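Ticket: Sponsor portal, child letters and gift totals not matching
Opened: Wed 3 January
Status: Reopened
Product: Clonovar donor records, hosted
Organization: Alldale children's home fund (supports the homes at Illitz and Lumbao)

Reported problem
Sponsors of children at the Lumbao home are getting thank-you letters for gifts they did not send. The year-end total for Lumbao shows $3,299. Our bank deposits for the same fund come to less than that. Illitz looks fine, or at least nobody has complained yet.

Support reply 1
Please clear your browser cache, log out, and run the report again.

Our reply
Did that. Same total. I didn't expect a browser cache to change what is printed in a letter that went out by mail, but it's done and you can cross it off.

Support reply 2
This is usually caused by a gift being entered twice by office staff. Please check for duplicates.

Our reply
Checked every Lumbao entry from October on. There are no duplicates on our side. What I did find is a school fees gift of $665 that was given to Illitz and now appears under both homes. The receipt number is the same on both lines. Our office can't enter the same receipt number twice, your system blocks it. I tried, to be sure, and got the red error.

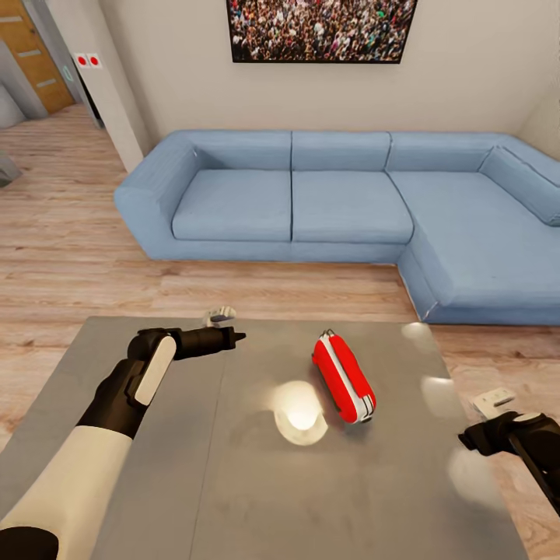 The second line has no user name in the "entered by" column. Every gift we type in has one. So I would like to know what is writing to our records without a user name, and whether it's the "smart fund matching" that was switched on in the October update. We did not ask for it.

Support reply 3
Smart fund matching only suggests changes. It does not save them. We have refreshed your account and consider this resolved.

Our reply, ticket reopened
Not resolved. After the refresh the $665 line is gone from Lumbao, but a $200 medical gift has now shown up there the same way, with no user name. I turned matching off under Settings, Funds. Nothing new has appeared, but that proves little over one afternoon.

Still needed from you:
- the change log for both gifts, including whatever made the blank entries
- a list of the letters sent from the copied lines. Our outbox shows 45 letters for Lumbao and I can't tell which ones are wrong
- written word that matching stays off after the next update

We are holding all Lumbao letters until we have the log. Please don't close this ticket again without asking us.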